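Pendden Notes > Opinion > Working practice
Search this site Enter keyword Go
Filed under: robots, standards, handling

Write the task down before you pick up the gripper

By Áine Ó Conaill

Wed 12 November

Most of the arguments I have had about robot training data in the past year were arguments about words. What does "open" mean? When is a thing "put down"? Does a demonstration count if the person fumbled, let go and tried again? People who have done this work for a long time have answers to all of these. The trouble is that they have different answers, and the recordings go into the same folder.

I think every group that records people doing tasks with hand-held grippers should have a written sheet for each task, agreed before recording starts, and should refuse to use recordings made without one. I know how that sounds. Plenty of people come into this work to get away from forms. But the sheet I have in mind fits on one side of paper, and we lost most of September for want of it.

We had 319 recordings of simple household handling, made at Pendden and at the Cairns building by different people. Severino Zabala went through them to see which could be used together. He found 121 where the start of the task did not match the instruction that came with it. The operator had been told "open the lid and take one out", and in a good many of those the lid was already up when the recording began. In others the lid was shut, as asked, but the recording stopped when it was open, because the person holding the gripper had taken that to be the job. Everyone had done careful work.

You can repair some of this by relabelling, and we did. It is slow. It also means that somebody who wasn't there decides what the operator was trying to do, which is the one thing we want the data to tell us.

So what should go on the sheet? I would start with the state of the objects at the beginning. If there is a lid, say whether it is up or down. If there are things inside, say what they are and whether the same ones should be used every time. Say which objects may move between recordings and how far, and which must stay where they are. People are bad at varying things by themselves. Ask someone to "put it in different places" and they will put it in four places, all within easy reach of their right hand.

Then the end. An end state should be something a second person could check by looking at the table, without asking. "Finished with the box" can't be checked. "Lid down, nothing in the fingers" can. If the operator has to hold something at the end, write that the fingers are closed on it and clear of the surface, and give the number of seconds. We use 2.
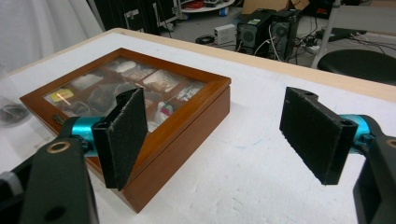
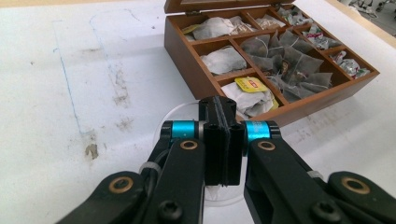 See-through objects need their own line. Glass and clear plastic give the camera very little to go on, and glare can hide what is behind a pane. Some groups ban them for that reason. I think that is a mistake, because kitchens and shops are full of them and a robot that has never met a clear lid will have to meet one some day. Keep them in, mark every recording that has one, and let whoever trains on the data decide. The rule should be about saying so.

The same goes for the background. There is a school of thought that says to clear the floor, hang a plain sheet and wipe the table between takes. I used to hold with it. I now think the table should be left as a working table is, marks and all, provided nobody adds or removes anything halfway through a session without noting it. A tidy room teaches a robot about tidy rooms. What does harm is a change that goes along with the task by accident, such as a cable that is always there for one instruction and never for another. That is what the sheet ought to forbid.

Failures are where I disagree with most of my colleagues. The usual habit is to delete them on the spot. The operator drops something, says a word, and presses the button to scrap the take. In the set Severino checked, only 19 failed attempts had been kept, and I do not believe for a moment that people made so few. I would keep all of them, in a separate place, with one word on what went wrong: slipped, missed, jammed, wrong object. You do not have to train on them. You do have to know how hard the task was, and a folder of clean successes won't tell you. It also puts a quiet pressure on operators, who start to think that a drop reflects badly on them, and who then slow down and move in a way nobody moves at home.

The objections are fair ones. The first is that rules written too early get in the way, as you don't know what matters until you have tried a task a few times. I agree, so try it a few times and throw those recordings away. Call it practice. The second is that every lab will write its own sheet and we will be no better off. That may be true for a while. But two sheets that disagree can be laid side by side and compared, and two sets of habits can't. When Clakisgate sent us their sheets for the Fumix drawer tasks, it took an afternoon to find the differences. The main one was that they start with the fingers open above the table, while we start with them wherever they happen to be. Theirs is better and we have copied it.

The third objection is that a published standard will come along and settle it. I hope one does. I would still rather it were written by people who had already put their own practice on paper and argued over it. Standards made from nothing tend to be long on definitions and short on what to do when the lid sticks.

One more thing I would put in, and Severino thinks I am fussy about it. The person recording should read the sheet out loud at the start of each session. It takes under a minute. Twice now an operator has stopped halfway through the reading and said that the task as written could not be done with the objects on the table. Both times they were right, and both times the sheet had been signed off by me.

We have rewritten ours since. The current version has a blank line at the bottom for whatever the operator thinks is wrong with it, and I read those on Fridays.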